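Slack in the Cable Is a Design Decision

Wednesday, January 11, 2023

Most write-ups of small-shop robot cells spend their words on the controller and the grasping code. Ours at Werkstead lost more working hours to cable routing than to software, and I would argue that is the normal ratio. Cabling should be planned first, with the arm powered down and the gripper on the bench.

The standard advice is to strap the gripper cable tight along every link. It looks clean and photographs well. It also assumes the wrist spends its life near one pose. Ours does not. Shazia Bajwa wrote the first pick routine with the last joint free to turn either way, and the cable we had dressed so neatly became the limiting part of the machine. The arm could reach the pose. The connector could not.

We tried a spiral wrap next, which adds stiffness where you want none. Then we tried a printed clip at each joint. The clips held, and moved the bend to the connector shell, where a conductor broke after 181 cycles. A replacement from Murnlow cost 40 dollars and took until the following week.

What we run now is one strap on the upper link and a free loop from there to the wrist. The loop is longer than it needs to be in the home position. Its length is set by the worst pose in the program, measured by hand-guiding the arm there.
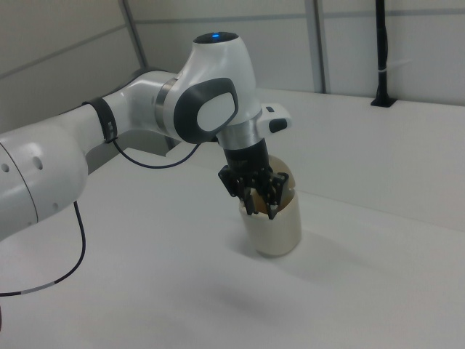 Inside grip on a tapered cup, fingers below the rim. The gripper cable hangs loose between strap and wrist.

The objection, which Tharushi Mollah raised and still holds, is that a hanging loop will catch on something. She is right about crowded tables. My answer is to keep the table clear and to put a keep-out volume under the arm in the planner, sized for the loop. That costs some reach on low approaches. I accept the cost, having run 2000 cycles on the current cable with no fault logged.

A loop can be inspected from across the room. A conductor fatiguing inside a tight wrap cannot. For a shared machine, used by people who did not build it, I weight that above reach and well above appearance.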